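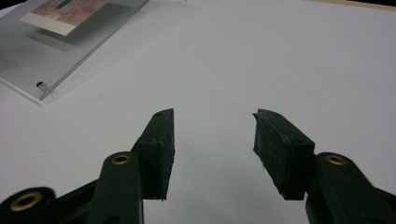

Le blanc mat, côté plan de travail

rejean_c
Bon, je me lance pour la cuisine, j'hésite encore sur la finition. J'aime bien ce mat tout lisse, mais selon la lumière ça tire sur le gris, un peu lavande vers le haut. Chez Godier on m'annonce presque 800 € posé. Des avis ?

wael.L
Le mat, j'en ai depuis juin et je passe ma vie à frotter (café, curcuma, tout y reste !). Prends du satiné.

Mostafa_Lahlou
Pas d'accord avec Wael ! Six ans de blanc mat chez nous, un coup d'éponge le soir et basta. Par contre 800, c'est cher, j'ai payé 700 chez Brurier.

wael.L
Oui enfin toi tu ne cuisines pas…

Mostafa_Lahlou
Mauvaise langue, je fais le couscous tous les dimanches :)

adel_a
Moi je vois plutôt du gris-vert au milieu. Demande un échantillon et pose-le à côté de tes meubles avant de signer.

rejean_c
Merci ! J'appelle Brurier demain pour l'échantillon.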